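The Surow Basket, Dark Brown, with Cut-Out Handle

We've sold the Surow for years now and it's still the one I end up recommending to almost everybody who rings the shop. It's a good plain woven basket, deep enough for napkins, post, gloves, or whatever else has been drifting round the house looking for a home, and it sits flat on a shelf without wobbling (which you'd be surprised how many don't!).
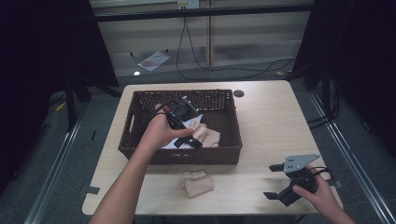 A dark brown wicker basket on a light wooden table, with folded cloth inside.

Each one is woven by the Savchuk workshop, so expect small differences in shade and the odd stray end, which you can snip off with nail scissors. Please dust it with a soft dry brush and keep it away from radiators – mine spent one December beside the stove and went terribly creaky.

Weight limit: 30 kg for the shelf it sits on, if you're using our Kodberg unit
Item no.: 317
Price: £88 for a set of four
Back in stock: 03/05/2026

For larger orders, or if you only want a single basket, ask for Senan Phelan at Brotis and he'll happily sort you out.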